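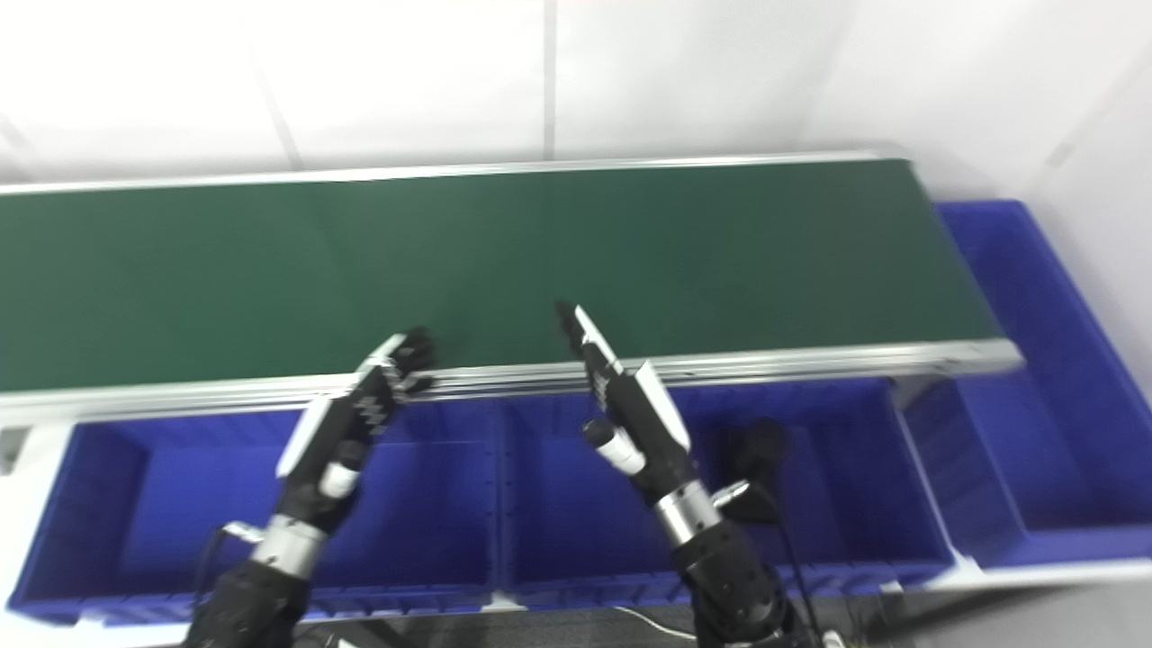
Workshop notebook / Dyeing and finishing

9th August

Started the second trial of the walnut dye this morning. The first trial was in December and I did not write down enough, so this time I try to be more strict with myself. The wool is the Bangera two-ply, the same as before, washed on Friday and left to dry on the rack by the window. I weighed each skein before it went in the soak. They are not equal. The heaviest is skein 5 and I should remember this when I compare the colors, because a heavy skein in the same amount of dye always comes out lighter.

Total yarn for today: 17 skeins. Four of them are without mordant, the others with alum. I wanted to make half and half but there was not enough of the unmordanted wool, and I did not want to open the new Uren package before Esperanza Pettigrew has checked the lot number with the supplier. She thinks that the last lot was spun with more oil. I have the same feeling. When I wet it, the water stands on the surface in small drops for a long time, and old Uren did not do this.

Bath. Husks were from the bag marked Erkari, which is the name of the farm. They are last year's husks, black and quite dry, with a little white mold on some pieces that I took out. Soaked since Thursday in rain water. I boiled them one hour and left them one hour more, then strained two times, first through the metal sieve and then through the cotton bag. The cotton bag is now finished. Please do not use it for anything pale.

The smell is strong but not bad, like wet leaves. Door open all morning.

Temperature. I wanted to keep 80 degrees and not more. The old ring heater cannot do this well. It goes up to 86, then it switches off and falls to 74 before it wakes up again. For walnut this is perhaps not so important, but for madder next week it will be a real problem, as madder turns brown when it is too hot. I wrote the readings on the loose sheet, will copy them here later.

Later, 11:40. Copied. The highest reading was 87, when I was on the telephone.

First skeins out after 45 minutes. The alum skeins are a warm brown, with more yellow in it than I expected. The unmordanted ones are grayer and I like them more. In December I wrote only "nice brown" for everything, so I cannot say if this is a difference from that time or not. I cut a small piece from every skein and tied it on the card with the number.

Skein 9 has a pale band where the tie was too tight. My mistake. I tied it with the short strings, and they do not leave space for the wool to move. For the next bath use the long strings in figure eight, loose, in four places. If the customer for the Bumunetti blankets wants to see a sample, please show skein 8 or 10 and not this one.

Iron. After lunch I put three of the alum skeins in the iron bath. I used much less iron than the book says, only a small pinch for each liter. In less than five minutes they went to a dark gray brown. I took them out fast and rinsed. The hand is still soft, but iron makes the wool weak with time, so I will pull-test these three again in one month. The iron spoon and the iron pot must stay on the bottom shelf. I found the spoon with the others today.

Rinsing took longer than the dyeing. The water was clear after the fourth rinse for the alum skeins and after the sixth for the others. I think next time it is better to leave them overnight in the cold bath and to rinse the day after. Esperanza does it so at home and she says she needs only two rinses.

Costs, for the blanket offer: the order would be for 1,000 meters of the brown to begin. With the husks we have left I can make this, if the lighter shade is accepted. For the darker shade without iron we need a new bag from Erkari, and they harvest only in the autumn.

To do:
Light test, one half of the card under black paper, south window.
Rub test on white cotton, when everything is fully dry.
Order alum and long strings.
Ask about a better thermostat before the madder.
Second bath from the same husks tomorrow, with the remaining gray fleece. I left the pot covered, do not throw it away.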